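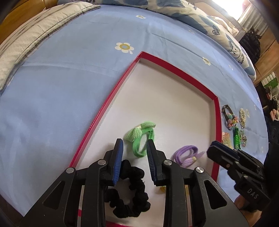

Handgreifer beim Sortieren von Haarschmuck, Greifbacken geöffnet. Rechts ein zweites Gerät.

Usell Handgreifer – Set für die Aufnahme von Greifdaten
Hersteller: Paiva
Vertrieb und Service: Sotaver

Der Usell ist ein von Hand geführter Zweifingergreifer. Er nimmt Greifbewegungen in Wohnungen, Werkstätten und Lagern auf, ohne dass dafür ein Roboterarm aufgebaut werden muss. Die Bedienperson führt das Gerät, öffnet und schließt die Finger über den Abzug und arbeitet die Aufgabe im eigenen Tempo ab. Die Aufnahmen lassen sich anschließend auf Arme mit passender Greifergeometrie übertragen.

Das Set wird paarweise geliefert, für die linke und die rechte Hand. Wer nur einhändige Aufgaben aufnimmt, kann das Einzelgerät bestellen.

Greifbacken
Die blauen Backen sind gerippt und sitzen innen an den Fingerspitzen. Sie sind für kleine und nachgiebige Gegenstände gedacht: Haargummis, Stoffschleifen, Spangen, Socken, Kabelbinder, Beutel. Bei sehr flachen Teilen auf glattem Untergrund hilft es, den Greifer leicht schräg anzusetzen und das Teil am Rand zu fassen. Stoffschlaufen am besten quer greifen, sonst rutscht eine Lage weg.

Die Backen sind Verschleißteile. Zum Wechseln zwei Schrauben lösen, alte Backe abziehen, neue aufsetzen, handfest anziehen. Nach dem Wechsel muss der Nullpunkt neu gesetzt werden.

Aufbau
Schwarze Platten mit dreieckigen Aussparungen, Gelenke mit Metallnieten. Die Finger öffnen weit genug, dass der Gegenstand vor dem Zugriff im Blick der Kamera bleibt. Das Gehäuse hat keine scharfen Außenkanten und kann mit einem feuchten Tuch abgewischt werden. Lösungsmittel bitte nicht verwenden, sie greifen die Backen an.

Technische Daten
Gewicht je Gerät: 758 g
Maximale Öffnungsweite: 70 mm
Finger: 2, parallel geführt
Laufzeit mit einer Akkuladung: 9 Stunden
Ladeanschluss: USB-C
Speicher: Wechselkarte, nicht im Lieferumfang

Aufnahme und Auswertung
Zum Set gehört eine Lizenz für die Software Cultum. Sie liest die Karten ein, gleicht die Zeitspuren beider Geräte ab und zerlegt lange Aufnahmen in einzelne Durchgänge. Fehlgriffe können markiert und behalten oder verworfen werden. Der Export erfolgt als Video mit Begleitdatei, in der Fingerstellung und Lage des Geräts für jeden Zeitpunkt stehen.

Cultum läuft unter Windows und Linux. Eine Version für macOS ist nicht geplant.

Hinweise zum Arbeitsplatz
Ein fester Tisch ist nicht nötig. Betten, Sofas und Teppiche eignen sich ebenfalls, weiche Unterlagen geben beim Aufsetzen der Finger allerdings nach. Flache offene Schachteln sollten groß genug sein, dass beide Finger hineinpassen, ohne am Rand anzustoßen. Starkes Gegenlicht vom Fenster gleicht die Kamera bis zu einem gewissen Grad aus – bei tief stehender Sonne besser die Vorhänge zuziehen. Gemusterte Stoffe stören die Lagebestimmung nicht, einfarbige glänzende Flächen schon eher.

Bei zweihändigem Betrieb vor jedem Durchgang beide Geräte kurz nebeneinander halten, bis die Anzeige grün leuchtet. Danach laufen die Uhren synchron.

Lieferumfang
Handgreifer links und rechts
Ein Paar Ersatzbacken je Gerät
Ladekabel, Innensechskantschlüssel
Lizenz Cultum, ein Arbeitsplatz
Kurzanleitung in Deutsch und Englisch

Lieferung und Miete
Die nächste Charge wird ab April ausgeliefert. Für kürzere Projekte vermietet Sotaver das Set wochenweise; die Miete wird bei einem späteren Kauf angerechnet. Preise auf Anfrage.

Reparaturen werden bei Sotaver durchgeführt. Bitte vor dem Einsenden die Speicherkarte entnehmen und die Seriennummer auf dem Rücksendeschein angeben.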